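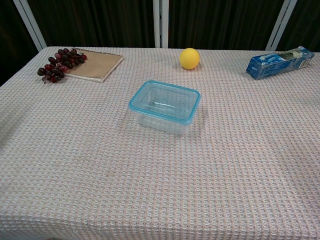
Hi all at the Baudry fund,

Spring update on Sturnstead, and most of it is going to be about the open day at Plunholm, because that's where nearly all of our energy went in May (and because it was a lot of fun!). The budget notes are at the end.

## Where we are on the work plan

When I last wrote, we were still fighting with the calibration between the left and right arms. That's behind us now. Riaan Shezi rewrote the startup routine so that both arms find their home position before anyone can send them a task, and we haven't had a bad start since the change went in. It does take longer to get going in the morning, and I've learned to put the coffee on first.

We promised you 500 recorded two-handed runs by the end of this period and we have 751. Before you get too excited, a fair chunk of those are the same few kitchen and desk items over and over, and I'd like the next batch to be more varied. But the recording itself has become routine, and back in the winter I wasn't sure I'd get to write that sentence.

The thing we're behind on is the handover write-up for Otton. I have an outline and a pile of notes. I'll have a draft to you with the next report.

## The open day

We decided early on that we wanted people to see ordinary things being handled, the sort of stuff that ends up on anybody's table. So we put out a bunch of dark red grapes, a spiral notebook with a plain brown cover, a yellow ball and a few other bits on a waffle-weave cloth. The cloth was a late swap, by the way. Our old tabletop threw so much glare that the depth readings went funny around anything clear, and covering it up cost us almost nothing.

Doors opened at 10 a.m. and we ran the demo in short sessions, with time in between for people to come up and talk. I did the talking and Riaan ran the robot. Visitors got to suggest what it should go for next, and of course they all wanted the grapes! Grapes are hard for us. The bunch changes shape as soon as you touch it, so I spent a good part of the morning explaining why a thing a toddler can do is still on our wish list.

The part I was most nervous about was the two-handed hold with the see-through plastic. It's light, it's slippery, and if one hand pushes harder than the other the whole thing twists. We'd practiced it more than anything else. I'd told Riaan we could skip it if he didn't like the look of the first tries, and he just laughed at me and carried on. You could feel the crowd go quiet when both hands closed in and the blue plastic hung there just over the cloth, with the black fingertips curled over one edge and the other hand pressing in from the right.

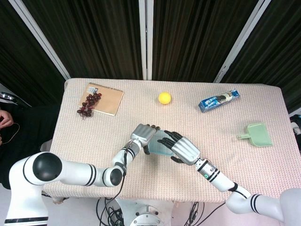
## What visitors told us

I had a notepad going all day and filled most of it. The comments I keep coming back to:

- People thought the arms were slow. They are slow, and I'd like to keep them that way near visitors, but I could do a better job of saying so up front.
- Several people asked whether it knows what a notebook is, or only where it is. Great question, and my answer wandered all over the place. We're going to write a proper one for next time.
- A woman who works in home care stayed for 3 sessions in a row and wanted to talk about lids. Opening them, closing them, finding the one that fits. She's offered to come back and go through it with us, and I've said yes.
- It was hard to see from the back. A raised screen would fix that.

## Money and next steps

Spending is a little under plan, mostly on travel. I'd like to move part of that over to replacement fingertips, which wear down faster than we budgeted for, and we'll need your okay for the change. The form is in the shared folder, filled in and waiting for a signature.

Between now and the next report we plan to do 2 things: start on lids, and get that Otton draft written. If any of you want to come see the setup at Plunholm without a crowd, mornings are best. Just let me know a few days ahead so that Riaan can have the arms ready.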